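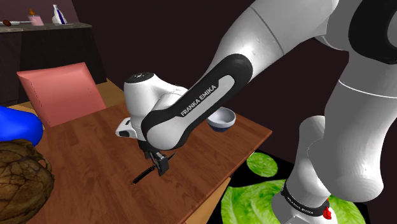 Nikau Tipoki wrote to ask us why a robot can't just be told "be careful" and left to get on with it. It's a lovely question, Nikau, and it took us a whole lunchtime to agree on how to answer it!

When a grown-up tells you to be careful, you already know lots of things. You know that bowls can break and that a little brother might run past. A robot arm knows none of this unless people have put it there, so "be careful" has to be turned into rules that can be measured and checked.

The first rule is about speed. An arm working close to people should move slowly, and it should slow down even more when somebody comes near. The second rule is about pushing. If the arm bumps into something it didn't expect, it has to stop — right away, without trying again to see what happens.

Then there is the stop button. On lots of robots it is big and red, and it must be easy to reach for whoever is in charge. (A small red button isn't always a stop button, so you should always ask which one it is before the robot is switched on.) At the Tapsell workshop everybody practices pressing the real one before they do anything else, even the visitors.

Long, thin things in a gripper need extra thought. A robot holding a rod reaches farther than a robot holding nothing, just as you do when you carry a broom through a doorway, and people have to plan for that extra length. At Tapsell you stay 2 big steps back from the table while the arm is switched on.

Before a new job is tried on a real robot, it is often tried inside a computer first, with a pretend arm in a pretend room. Tapsell's table-clearing program, Trikitz, had more than 3,000 practice runs that way. If a pretend bowl gets smashed, there is nothing to sweep up, and the people writing the program can look at what went wrong and fix it.

Are the rules the same everywhere? Many of them are shared between countries, and they get changed now and then as people learn more, a bit like the rules of a sport.

If you'd like to try this at home, ask a friend to be the robot and write them a set of rules for setting the table. Keep it to plastic cups, please!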